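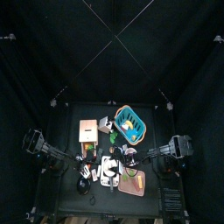 *The play-kitchen table at Lomby, with both arms out to the sides*

# Questions we get from new demonstrators

Welcome, and thank you for signing up to teach with us! This page covers what people usually ask before their first shift on the Dolum tables. If you've already taught on the older Grerka setup, a good part of it will be familiar, but please read the section on resets anyway, which changed in June.

## Do I need to know anything about robots?

Not a thing. Some of our steadiest demonstrators came to us from sewing, dental work and piano teaching, and what they brought along was patience with their hands. You'll be moving a pair of handles, and the two arms on the table will follow you. Your first shift is all practice and none of it gets saved, so you're free to be as clumsy as you like.

## What exactly is a demonstration?

One demonstration is one task, done once, from a still start to a still finish. You read the task card ("put the banana on the cutting board," say), press the left pedal to start, do the job with the arms, bring them back out to the sides, and press the pedal again. Most tasks take well under a minute once you've settled in. A full batch is 80 demonstrations of the same card, and you're welcome to split it over two shifts.

## Why is the table so cluttered?

We get this one a lot, usually from tidy people! A kitchen counter in somebody's home has things on it that have nothing to do with what you're cooking, and we'd like the robot to learn its way past them. If the card only mentions the basket, the toy stove and the cutting board stay where they are, and you steer around them as you would at home. Go over the top of things when you can. Please don't clear yourself a path first, unless the card asks for it.

## How do I reset between demonstrations?

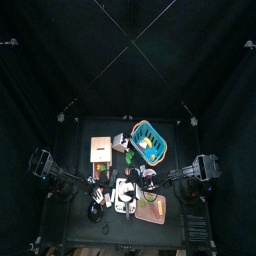 Resets are the part of the job that new people rush, and we'd gently ask you to slow down here – they matter every bit as much as the demonstration itself. Pull both arms out to the sides before you reach in, and wait for the tone that tells you they're holding. Then put back whatever you moved, changing its spot or its angle a little each time. The turquoise basket with the orange rim is a good one to practice on: it's sitting at a slant, and a slant is perfectly fine, so there's no need to square it up with the table. The same goes for the pink cutting board and the bits of food on it. Turn it, nudge it, then leave it alone and go back to your handles.

## I dropped something. Should I start over?

Usually, no. If the piece is still on the table and you can reach it with either gripper, pick it up and carry on. Those recoveries are some of the most useful recordings we have, since a robot that has only ever seen perfect grasps doesn't know what to do after a bad one. If it has gone off the edge, press the right pedal to discard the take, fetch it and reset.

Please don't drop things on purpose to give us more recoveries. We can tell, and it throws off the timing.

## How fast should I go?

Go at the speed you'd use to set down a full cup. Very fast takes come out jerky, and very slow ones teach the arms to hesitate in odd places. If you need to stop and think, discard the take and think for as long as you want with the recording off.

## Which hand should I use?

Whichever arm is closer to the thing you're picking up, unless the card names one. Left-handed people sometimes worry about this, and it has never been a problem. For passing an item from one gripper to the other, meet in the middle, let the second gripper close fully, and only then open the first.

## What happens to my recordings?

They go to Bogdan, our review tool, where a second person watches each one and marks it keep or discard. You'll see your own results the next morning. Having 17 takes out of a batch sent back is quite ordinary for a newcomer, so please don't lose heart – the notes beside each one will tell you what to try differently.

## My wrists are getting tired. Is that normal?

A little, in the first week. Raise the chair before you do anything else, and rest your elbows on the pads. We ask everyone to stop after 29 minutes at the handles and get up for a stretch, a drink of water or a look out the window. If anything really hurts, stop right away and tell your shift lead. You'll be paid for the rest of the shift.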